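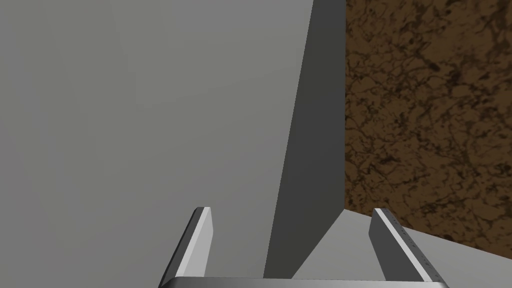 Figure 2. Rendered view of a gray block with one lighter and one darker face.

Owen and Nestano
Published in November

3.2 Perceived storage volume

Residents of the Prarkodow apartments were asked to judge how much closed storage a room could hold before it felt crowded. Of the 40 households contacted, 34 completed the survey. Plain, box-like forms such as the one in Figure 2 differ in shade from face to face, and earlier work suggests that shading affects judged depth. In our survey, 21 households overestimated the depth of their largest cabinet. Room size had no clear effect on this result.

Shares 21 | Comments 0

Related items
Closet depth in older rental housing
The Provau housing survey: methods and response rates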